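Stand 3, allée du fond

Vendredi 11 janvier, six heures. Pas dormi. Le carton des badges ouvert sur le lit de l'hôtel, les cartes du jeu partout, et dans ma tête la phrase d'accroche que je répète depuis Furcombe. « Vous êtes plutôt cœur ou couronne ? » Nulle. Trop tard pour changer.

Le salon ouvre à dix heures. À neuf heures la bannière ne tient pas. Deux pieds sur trois. Le voisin — éditeur de romans à choix, costume impeccable, thermos — me tend du scotch sans un mot. Je l'aime déjà un peu.

Puis la foule. D'un coup. Des perruques, des ailes, une épée en mousse dans ma joue. Personne ne s'arrête. Si, une fille. Elle prend la souris, lit le prologue de Wiltico jusqu'au bout, debout, son sac entre les pieds. Le prince arrive. Elle rit. Au bon endroit ! J'ai écrit cette réplique en octobre, dans un train en panne, persuadée que c'était mauvais.

— Et après ?
— Après c'est pas fini.
— Ah.

Elle laisse son adresse quand même. Ecriture minuscule, bleue.

Midi, on mange rien. Le compteur de la campagne : il manque encore 3 000 euros. Je rafraîchis. Il manque 3 000 euros. Je range le téléphone dans la caisse, sous les posters. Je le ressors.

L'après-midi, un monsieur de chez Waweru. Carte de visite épaisse, mains froides. Il veut savoir si le prince meurt. Je dis non. Il dit dommage. Il veut aussi savoir si je céderai les droits, et là j'ai la gorge toute sèche et je réponds qu'il faut que je regarde mon agenda. Mon agenda ! Il est vide, mon agenda.
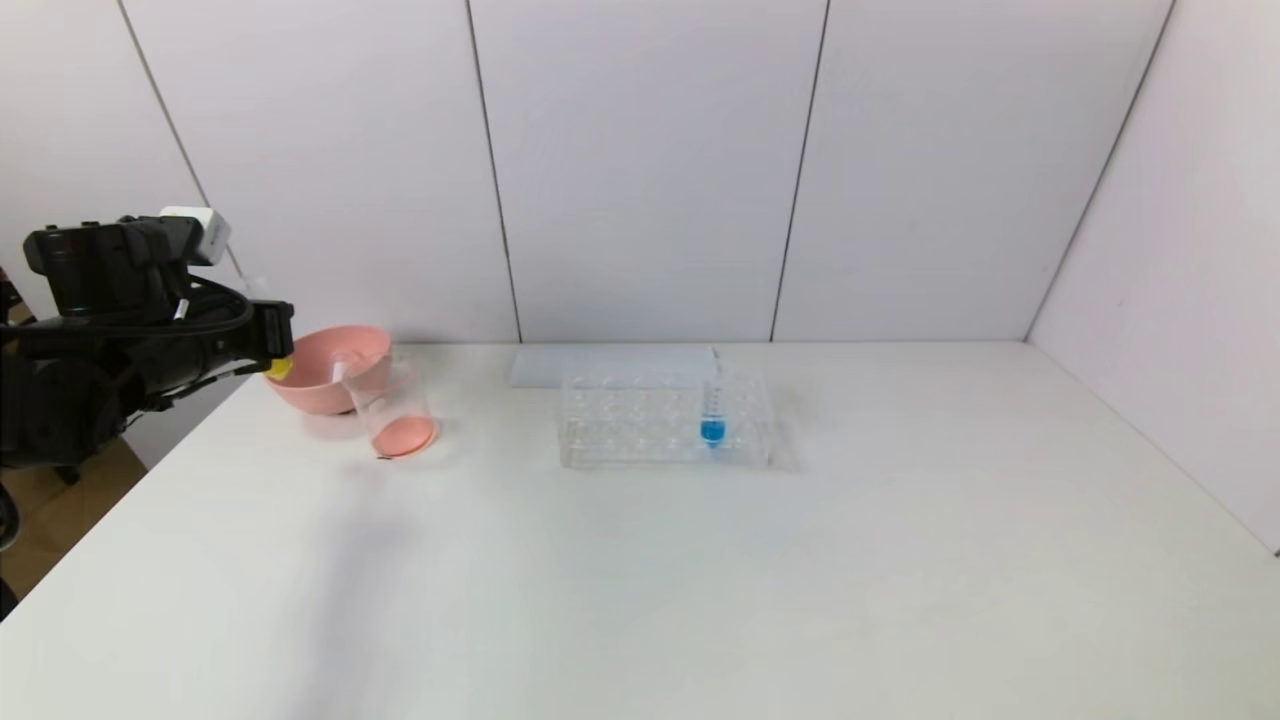
Le bol rose, contre le mur blanc.

Dix-huit heures. On coupe les néons par rangées. Le voisin plie son stand, s'arrête devant l'écran, joue deux minutes. Choisit la couronne. Je suis vexée, je sais pas pourquoi.

— Vous rentrez sur Wallen ?
— Demain.
— Moi aussi.

Il reprend son scotch. Me le rend. Dans la caisse le téléphone vibre, une fois, puis encore, puis plus du tout — et je finis de rouler la bannière avant dregarder.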